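Skip to content | Home | Trails | Opinion | Gear | Letters | Subscribe

Opinion

The second sign is always wrong

By Oddur Ketilsson
23 April 2018
8 min read

There is a sign at the start of the Skenley Gorge walk that says the lookout is 40 minutes away. A little further along, past the footbridge and the first of the stairs, there is another sign that says the lookout is 40 minutes away. I have walked between these two signs more often than I have visited my dentist, and I can report that the distance between them is not nothing. There are stairs in it. One of the stairs is missing.

I mention this because the people who look after Skenley have announced that they want to put up more signs. The plan, which you can read on the noticeboard by the toilets if you don't mind standing by the toilets, is for a new panel at every junction, every creek crossing and every spot where the view is considered good. There will be arrows. There will be little coloured discs on the trees between the arrows. There will be a panel about lichen.

I am fond of lichen. I would like to meet it on my own terms.

My complaint is a narrow one, so let me clear away the things I am not complaining about. I don't think people should get lost. I have been lost at Skenley, in October, with a thermos that had leaked into my socks, and I learned nothing from it about the human spirit. If a track splits and one branch ends at a cliff, put up a sign, put up a large one, paint it a rude colour. The cliff at Egilsson's Drop has a fence and a sign and a second fence, and I have never once stood there wishing for a purer experience of falling off it.

What I object to is the idea that a walk is a corridor, and that the walker has to be handed along from one end to the other without ever having to look up and work out where the water is.
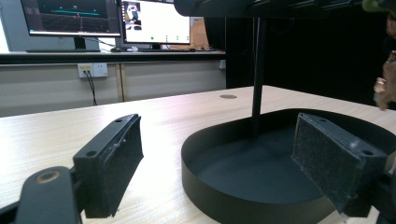 When I started walking there, the gorge had two signs. One said SKENLEY and the other said NO FIRES. You were given a map the size of a tea towel, drawn by someone who clearly preferred the western side, because the western side had all the detail and the eastern side was mostly a compass rose. You folded it wrong. You held it up against the ridge and turned it, then turned yourself, and after a while the ridge and the paper agreed to a sort of truce. It was slow and it made couples argue. But by the end of the day you knew that the creek bends south under the big overhang, and you knew it in your legs, and you still knew it years later.

I took my niece in last spring. She is a sensible person, quicker up a hill than I am, and she got us to the lookout and back without a wrong turn by following the discs. At the car I asked her which way the creek ran. She thought it over politely. She said, "Down?"

She was right, of course, and I've been turning it over ever since.

The trouble with discs

A sign at a junction asks you a question. Lookout or falls? Long way or short way? You stop, you have a drink, you look at the sky and at the state of your knees, and you choose. A disc on a tree asks you nothing. It tells you that you are doing well and should keep doing it. Put enough of them in a row and people stop looking at the forest between them, which has become the stuff the discs are nailed to.

I've watched this happen on the Erel track, which was done over a few years back in precisely the manner now planned for Skenley. Erel used to be a lovely, muddled sort of walk. It wandered through a stand of old hemlock, lost its nerve, crossed the same creek more times than the creek deserved and came out behind a farm where a goose would see you off. Now it is a graded loop in gravel with a disc every few steps. The goose has gone, or has been graded. People walk it briskly, in single file, at the pace of a queue that is moving nicely, and they are back in the parking lot in time for lunch with the vague look of having been to the bank.

They do seem happy. I should say so. I stood at the Erel trailhead one Sunday hoping to overhear disappointment, and mostly I overheard people asking where you could get a muffin.

The usual answer to this kind of grumbling is that I am a snob, and that what I really want is to keep the gorge for people who own the right sort of boots. I take the point seriously, partly because I do own the right sort of boots, and they hurt. There are plenty of people who would never have gone up Erel in its muddled days, and who go now, and some of them have small children or bad hips or a perfectly reasonable dislike of geese. A graded loop is a fine thing. Every park should have one. Erel can be it, with my blessing and without my company.

But that's an argument for having one easy walk, and it keeps being used as an argument for having no other kind. The Skenley plan doesn't make the gorge any easier. The stairs will still be the stairs, and the missing one, as far as I can tell from the noticeboard, will still be missing. Somebody with a bad hip gets exactly as much out of a panel about lichen at the top of 400 steps as they get out of it now. If the money is there, I'd spend it on a handrail. I would spend it on that stair. I'd even spend it on the toilets, where the noticeboard could use some competition.

Then there are the view panels, which I find harder to be fair about. You will know the sort of thing: a slanted board at waist height with a drawing of the view in front of you, and the view in front of you behind it. The hills are labelled. I have stood at one of these, at Flundosness, a headland so large and so plain that you'd have to be facing the parking lot to miss it, and watched a whole family look at the drawing for longer than they looked at the sea. The father pointed out an island on the board. He didn't point it out in the water, where it also was.

I did the same thing myself a minute later. That's how these boards work. Words beat scenery every time, in the way that you can't help reading a cereal box.

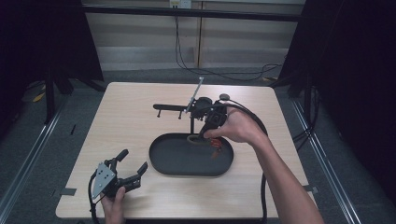
What I would do instead

Having complained for this long, I suppose I owe the noticeboard some suggestions.

Keep the junction signs and make them right. If the lookout is 40 minutes from the first sign, have somebody of ordinary build walk it and change the second one. Leave off the minutes altogether if that's too hard. Distances don't depend on who has had breakfast.

Bring back the map. Not the board with the red dot, which has been rubbed by so many fingers that You Are Here is now a white hole a good half hour wide. I mean the paper one, tea towel and all, in a box by the gate, with the eastern side filled in this time. Charge for it. I'd pay 10 dollars for a decent map of Skenley, and I am a person who brings his own tea bags to cafés.

Put the lichen panel at the bottom, by the cars, where people are waiting for other people to tie their laces. They can read about lichen there in peace, and then go up and find some. I think they'd enjoy that more. I would, and I've been walking past it for most of my life thinking it was a stain.

And leave the middle stretch alone, from the footbridge to the overhang. Not a disc, not a board, not one helpful arrow. It has a creek on one side and a wall of rock on the other, and the only way to go wrong is to get wet or to turn around. If you do turn around, you'll come back to the footbridge, and then to the sign that says the lookout is 40 minutes away, which on that occasion may well be correct.

Comments on the plan can be left in the box under the noticeboard. The slot is on the left-hand side and rather low. There's no sign.

More in Opinion

In defence of the short walk
Dogs on the Erel loop: a reply to my neighbour
Who moved the bench at Flundosness?
Your trekking poles are very loud
Letters: the Egilsson's Drop fence, again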